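This site uses cookies to remember your settings. Accept / Manage preferences

Workshop diary, March

Masking, day two

Started at 7:30. Re-measured the stripe beside the kitchen recess before buying more paint. Lower line drops toward the right, away from the corner. Laser confirms it. I blamed the tape at first, but the floor is out too, and whoever set the line measured up from it.

Robel Tufa wants the charcoal kept and the off-white redone above and below. Agreed. Quoted 70 for materials, one tin of Pladura matte included. Gonçalo has a 500 ml tester of the dark left over, enough for touching in along the new edge.

Switch plate sits on the stripe, close to the corner. Pale plate on dark paint, so every slip of the brush will show. Isolate the circuit, loosen the screws, cut in behind. Specks on the lower wall toward the right: sugar soap first, then fine paper.
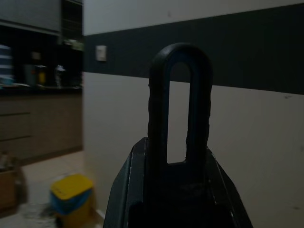 Left for tomorrow

Snap a level line from the corner. Ask Desta about the Trokthorpe order. Filler for the kitchen side, one small tub. Return the laser to Arsen by noon.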